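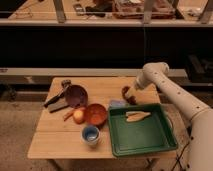 Selling the old estate car, or keeping it one more winter

By Lovisa Boström, July
Last updated: July

My car is 109 in the insurance list of my village, so I am told by the man in the office, and it is also one of the oldest there. It has a new exhaust, a good engine and a very sad left door. In spring I decided to sell it, and now I am not so sure any more.

The first buyer came from Randale. He looked under the car with a torch, said the sills were worse than in my advertisement, and offered me half. I had written "some rust", and I still think this was correct. The second one wanted only the gearbox and the seats. I would then have the rest standing on my grass in Femilden, and the scrapyard takes money for the collecting.

My neighbour Krajewska has welded cars all her life. She says both sills can be done in 2 evenings if I buy the steel and take out the carpet myself. I have taken out the carpet now. It took me three hours and one broken fingernail, and under it I found a spanner, size 13, which was never mine.

The test is in four weeks. If it passes, I drive it until spring and put it for sale again, with better photos. The tyres are from last year and I would like to have some use of them.

Comments (3)

Flullum: Do the sills. Also look at the brake pipes at the back when the carpet is out.

Tired of rust: What year is it? The seats alone can be worth something.

Lovisa: Thank you both. The brake pipes I will check tomorrow before work.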